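Open Day at the Trollthorpe Workshop

Well, we did it, and what a day it turned into! When Cuiping Kong first suggested back in February that we open the workshop doors and let the neighbours come and see what all the whirring was about, I think most of us pictured a handful of people, a pot of tea and an early finish. Instead we had families queued down the side of the building before we had the kettle on, and there were still people chatting in the driveway when Somtochukwu Bako came through to switch off the lights. Thank you to every single one of you who came, and especially to those who stayed behind to help stack the chairs.

For anyone who couldn't make it on 2022-05-12, the idea was a simple one. We spend our weeks teaching robot arms to pick up everyday objects, the sort of things you would find in any kitchen or on any picnic table, and we wanted people to see that work up close, with all the fumbles left in. Somtochukwu gave the same short talk 3 times over (by the last one he had hardly any voice left, but he would not hear of anyone taking over) and then visitors were invited to gather by the bench and ask whatever they liked. The questions were marvellous. One young fellow wanted to know if the arm ever gets bored, and a retired machinist from up the road had a long and very enjoyable argument with Cuiping about bearings that I believe is still going by email.

The drinks can station was the favourite by a long way, and I can see why. A can seems such an easy thing to pick up until you try to explain to a machine how you do it. They are shiny on top, they roll if you tip them, and when they stand close together there is hardly any room to get a finger in between. Cuiping likes to say that she has programmed a lot of things in her life and has never been so humbled as by a can of fizzy drink. I've put the view from the wrist camera into the gallery, as so many of you were fascinated by it on the day.

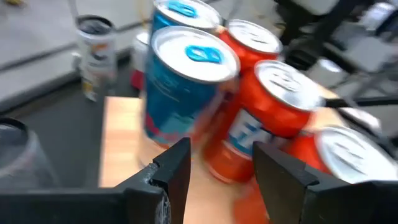

Cans from the gripper's point of view, blue and orange crowded together on the wooden board, with everything a bit blurred by movement.

A few people asked how much practice goes into a job like this. Our colleagues at Gistik, who lent us a hand with the software, set us a target of 1000 recorded pick-ups for the can work, and we had 921 of them in the bag on the morning of the open day. We would dearly love to get to 2000 before the year is out, so if you have an afternoon to spare and a bit of patience, do get in touch. You don't need any experience at all. You sit at the controls, you guide the arm, you mutter under your breath, and after a while you find you have got rather good at it.

I should also mention the morning tea, which was put on by the bakery at Kelmendi and disappeared at a speed none of our machines could match. The lemon slice was gone before I got anywhere near it, and I have been promised one next time.

We are hoping to do it all again, perhaps with a second bench so that the little ones can get closer to the front, and Cuiping has her heart set on a sorting demonstration with different colours going into different crates. If you took any pictures of your own, please send them in and I will add them to this page as they arrive.

Contact the workshop: Trollthorpe open day team, care of Skovusex | © Skovusex 2022 | Back to top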